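Gripper budget round-up, spring

4/10/21

Hello again! I promised I'd put something up about how the kit planning is going, and as I'm far better at showing than telling, it's mostly a gallery page with me rambling either side of it. If you only came for the money bit, scroll down past the pictures.

So, background for anyone new. We've been working out what to buy for the hand-held gripper side of things at Owusu, and the pot for this year is £2559, all in, delivery included. When I first saw that figure in March I thought we were rich. Then I started a spreadsheet (I know, I know) and it went downhill quickly. Grippers are the bit everyone gets excited about, but it's the pads, cables, stands and little bits of metal that eat the money, and they never make it onto the first list because they're boring.

My first list had 7 lines on it. The current one has 54, and I'm still adding to it. I'd left off anything to hold the cables down, which is silly, as I've spent half my life untangling the things.

The pictures are from the table, with the tray and the hanging stand we've been practising on. Click through for the bigger versions.

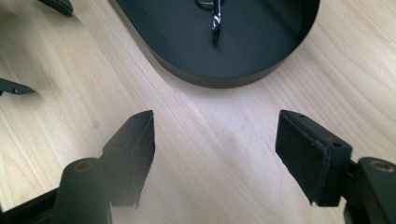
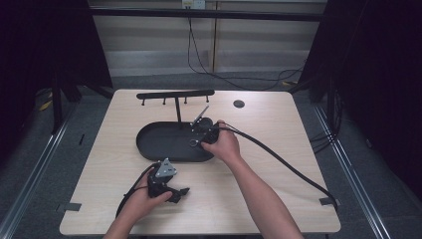
Black oval tray on the wood-grain table, in both pictures. The stand with its row of pegs is in the second one.

Right, money. Foam pads first, as they're my pet subject. Look at the lower edges on the pair in the first picture and you'll see why I've moved them from "nice to have" to "buy now"! I'd put down one spare set for the whole year, which was hopeful of me. I've asked Pavora for a price on a bag of 80, and if it comes back sensible I'll take the lot and keep them in a drawer.

Cables next. There are two trailing across the table in the second picture and both of them want somewhere better to go. I've got a quote from Odusell for longer ones with a right-angle plug, and I'm dithering. The plug would be lovely but it's nearly double the price of the plain sort, and plain cable plus a few clips might do the same job.

The tray and stand stay as they are. I did look at a fancier stand in the Uma catalogue (adjustable height, very smart) and talked myself out of it over a cup of tea. Maybe next year.

What I haven't settled is whether to hold some back for repairs. Last time I spent the lot by summer and then had to go begging for the price of a few screws, so I'm inclined to leave a bit in the pot, even if it means fewer pads.

If you've bought foam in bulk and it went crumbly in storage, please tell me before I order. Comments are open below.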